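Speaker notes: "Hang it or fold it? Doubts about kids' closets"
Uswood community hall, evening session, 16 minutes plus questions

Start without the title slide. Ask who hangs their children's T-shirts. Wait for the hands. Ask who hangs them all the way through to the end of the week. Fewer hands, I expect.

Say up front that I came to this as a hanger. I bought the matching sets. I had the rod put in at child height because the Florkeck closet guide told me a child who can reach the rod will put clothes away alone. Mine could reach it fine. The floor was still where the clothes went.

Then the claim I keep hearing: hanging saves time because you skip the folding. Slow down on this part. For a grown-up's dress shirt, maybe. For a small T-shirt, I have my doubts. You open the neck, you get one shoulder in, the other shoulder slides off, and if you push the hanger up from the hem the whole shirt bunches on one side. I timed myself at home, one basket, 33 pieces. Folding came out 7 minutes faster. One basket in one house proves very little, and I should say so before somebody in the back row does.

Next point, the hangers themselves. Adult hangers in kids' clothes are a bad idea and people do it anyway. The ends poke into the sleeves and leave bumps. Slim ones take up less of the rod, which is the selling point, but smooth ones let a wide neck slip right off. Velvet grips better and also grips when you want it to let go. I don't have a winner. If the Urnier people are in the room, they will tell you theirs solves it. Ask them to show you with a shirt that has been through the wash a lot.

Picture goes up now. Leave it up while I talk about prints. A dark blue piece with Mickey Mouse on it, cloth bunched in folds on one side and fairly flat on the other.
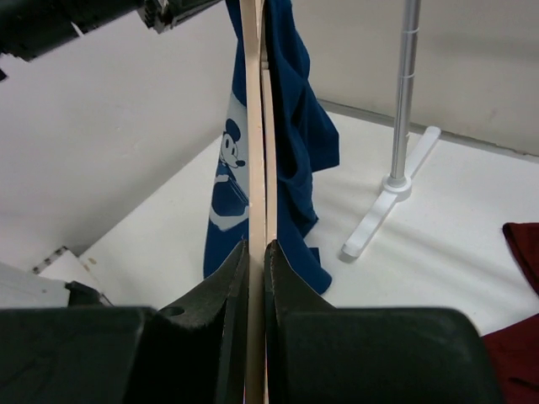 At the Ranjbar evening a woman told me that I was making too much of it, that her kids pick their own clothes only when they can see the picture on the front, and that a folded stack hides every one of them. She would hang crooked shirts forever if it meant no arguing at 7 in the morning.

Fair, and I don't have a great answer. My partial answer is to fold them so the print ends up on the outside and stand them on edge in a shallow drawer. Admit that this works until a child pulls one out of the middle. Also admit that on a rod, packed tight, you see sleeves and side seams, so the print is hidden there too unless the shirts have room. Her closet may have room. Mine has not had room in years.

Creases. People say hanging takes them out. It may help if the shirt goes up damp and straight. Put it up twisted and you are giving the twist a place to stay. I would skip the steam spray. I tried it in January and got a wet shirt.

Money, quickly. A full set of kids' hangers cost me 90 dollars, with the rod. The drawer was already there. Pause here, somebody usually groans.

What I do now, if asked: coats, dresses and anything with a collar on the rod. Everything else in the drawer. Pajamas in a bin, no folding at all. I have stopped feeling bad about the bin.

Cut the part about color order if time is short. It never lasted past the first laundry day anyway.

Questions. Likely ones: hand-me-downs (separate box, label by size), shared closets (one end each, good luck), clip hangers for pants (they leave marks on soft waistbands, I don't use them). Hand sheet is on the table by the door, please take only one, the copier at Uswood was low on toner.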